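Make room notebook, January, batch 14

In at 5:40, the milk got here before me. Latifa El Fassi had already checked it in and left me a note that said "smells great, runs cold," and she was right on both counts. I warmed the vat a bit longer than usual and lost twenty minutes doing it, but I'd rather lose them there than chase a slow culture all morning (see the mess I wrote up for batch 11).

300 liters in the small vat. I used the Galtus culture again, same dose as last time, and gave it a full hour before rennet. Curd was soft at the first cut check, so I made myself walk away and wash molds for another eight minutes. Much cleaner break after that! I cut to hazelnut size, or I meant to. There were some big lumps along the back wall where my knife never seems to reach, and I went after those by hand.

Stirring was the nice part today. I kept it slow, kept the lid half on, and the whey came off a lovely clear green. I drained earlier than the Arnow recipe says because the curd was already squeaking, and I think their timing is meant for a bigger vat anyway.
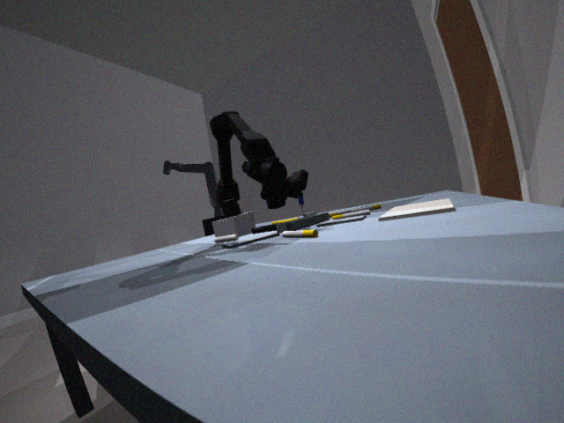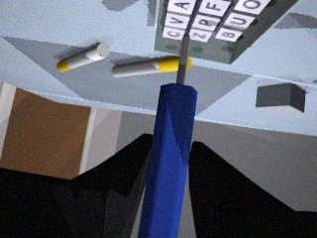
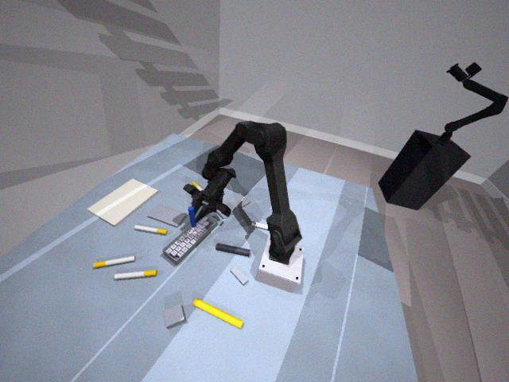
Into the molds by 11:15. First one off the scale was 850 grams, which is where I like them, but the last one came out at a sad little 553 and I've put it on the bottom shelf as the tasting wheel. We can cut that one early and not feel bad about it. Flipped at thirty minutes, then an hour, then whenever I walked past.

Salt: I dry salted half and brined the other half. The brine is getting tired and a bit cloudy, so can whoever is in next please test it before adding anything? I topped it up blind in the fall and we got those slimy rinds, and I don't want to do that again.

Cave notes while I'm here. The Esfahani wheels are coming along, nice even gray fuzz, patted them down and turned them. The two by the door are drier than the rest and have a hairline crack, so I rubbed a little butter in and moved them to the back. The Undell washed rinds are sticky and orange and smell like feet in the best way. Latifa thinks they need another two weeks and I'd sell them tomorrow, so we split the difference and I'll core one next week.

Still to do: order cheesecloth, sharpen the long knife, find the good thermometer (the one in the drawer reads high). Whey is in the buckets for pickup.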